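The folding problem

Domestic robots can walk, climb stairs and carry a tray. Laundry is taking longer.

By Sunita Sandhu
Sep 26, 2021

A shirt has no fixed shape. That is the short version of why household robots have been slower to arrive than factory ones. A gearbox casing looks the same each time it comes down the line, and a machine can be told where its edges are to a fraction of a millimetre. A shirt dropped on a bed takes a new form every time, hides most of its own surface, and changes again as soon as it is touched.

Engineers call such things deformable objects. The name covers cables, bin bags, bread dough and nearly everything in a laundry basket. A rigid object can be described by its position and the way it is turned, which takes six numbers. A pair of leggings cannot be described by any short list, and a control program that needs one has nothing to work with.

Pendow, a small firm that writes control software for two-armed robots, has spent the past year on this class of task. Its test is called Wunano and is easy to state: take clothes off a bed, one at a time, and put them somewhere else. Folding is not required. Neither is sorting. An attempt is scored as a pass if one garment, and only one, leaves the bed and ends up in the target area within 30 seconds.

The log for the current version holds 843 attempts. Most of the failures fall under one of two headings. In the first, the fingers close on nothing, having pressed the cloth flat instead of gathering it. In the second, they close on too much, and a second garment or a corner of the bed cover comes up with the first.
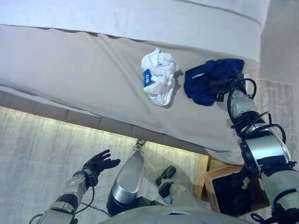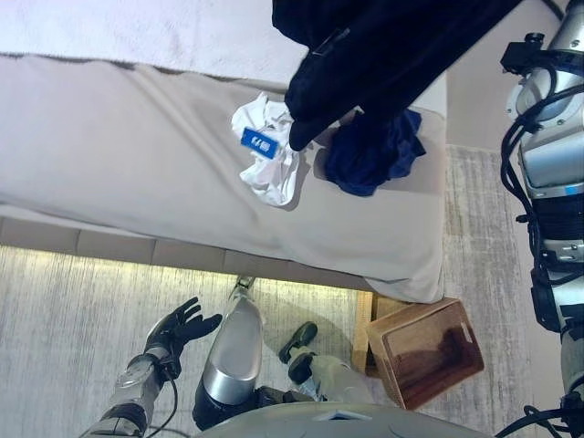

A robot's hand at work among clothes on a bed: on the navy cloth in the first picture, gripping a black one in the second.

Dark fabric is a particular nuisance. Depth sensors of the common infra-red kind send out light and measure what returns, and black cotton returns little of it. The result is a hole in the depth map where the garment should be. Folds in navy or black cloth also show little contrast to an ordinary colour camera, so the software has trouble telling a ridge, which can be pinched, from a flat area, which cannot. White on white has the opposite fault. The folds are visible but the boundary between garment and sheet is weak.

Then there is touch. A person picking up a sock feels the cloth bunch between finger and thumb and knows, without looking, whether there is one layer or two. Most robot hands estimate grip from the current drawn by the finger motors. For a tin of soup this is good enough. For a thin jersey the change in current is close to the background noise, and the hand may report a firm hold on its own fingertips.

Pendow's answer has been to stop trying to model the cloth. The software does not work out what shape the garment is in. It looks for a raised fold, moves the hand there, closes, lifts a short way and looks again. If the lifted cloth is still joined to something that ought to stay put, it lets go and picks another spot. The method is slow and involves a good deal of repetition, but it does not depend on recognising a sleeve.

A rival approach comes from Bhardwaj, whose Nindesell system learns from recordings of human operators steering the robot's arms. It is quicker on garments like those in its recordings and less dependable on others. Both groups use two-armed machines, though the second arm is often idle during a simple pick. It matters more later on, when a garment has to be held up and let hang so that a hem or collar can be found. That step is still the usual way into folding, and it is where the time goes: Pendow's best complete fold of a T-shirt, from heap to square, took 13 minutes.

The cost of the hardware is a separate question. A washing machine is allowed to be large, heavy and fixed in place because it does one job well. A robot with legs or a wheeled base has to share the bedroom with its owners, work around shoes and boxes on the carpet, and keep its own cables clear of whatever it is holding.

The near-term market is more likely to be commercial laundries, where towels and sheets come in known sizes and a feeding table can replace the bed. Pendow starts a trial with towels in October. Shirts are not on the list.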